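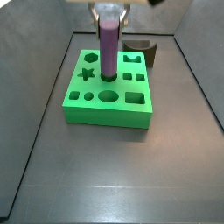
Shape sorters at Kitdale Toy Library

The toy library has 24 shape sorters on its shelves, and this page covers the ones that go out most often. They are kept in the low units by the window, with the loose pieces in drawstring bags hung from the same shelf. Fergus MacBrayne put the page together in January after the yearly check, when every set was emptied out and its pieces matched to the holes.

Click on a picture to see it full size. The name under each one is the name on the shelf label, so please use it when you ask for a set at the desk.

Green foam block
Ten holes in the top, including a star, a hexagon, an arch and an oval. The purple cylinder goes in the round hole in the middle. Foam is quiet on a hard floor, and this is the set we suggest for flats.

Emholm post box
Painted wood with a hinged door at the back. The slots are in the lid, and the door is stiff enough that younger children will need a hand with it.

Prallis bucket
Plastic, with a carrying handle and a lid that clicks down. The lid is the sorter. One triangle was replaced last year and is a slightly different red from the others.

Husar tray
A flat tray with shallow recesses and a knob on each piece. It's the easiest of the lot and a good first loan for children who are just starting to pick things up and put them down.

Four-peg board
Rings, squares and triangles threaded on 4 upright pegs. Strictly a stacker, but it has always been shelved with the sorters and people look for it there.

Sorting house
The roof lifts off and there are two holes in each wall. Heavy for its size. Please carry it from underneath and not by the chimney, which has been glued twice.

Cloth cube
Soft sides with stitched openings. Machine washable at a low temperature once the foam insert is out. Brândușa Grecu made the spare cover and a second set of stuffed shapes.

Loose pieces
There are 137 pieces in the odds box that don't belong to any set we still own. If something is missing at home, look through the box before you report it, as a fair few will fit more than one sorter.

Borrowing and returns

Sorters go out for three weeks and can be renewed once. Each bag has a card listing what should be in it. Check the card before you leave and again before you bring the set back.

Wooden and plastic pieces can be wiped with a damp cloth. Foam should be wiped and left to dry in the open before it goes back in its bag. Please don't put foam on a radiator.

Missing pieces can be handed in at the desk at any time, even if the set has gone out to somebody else.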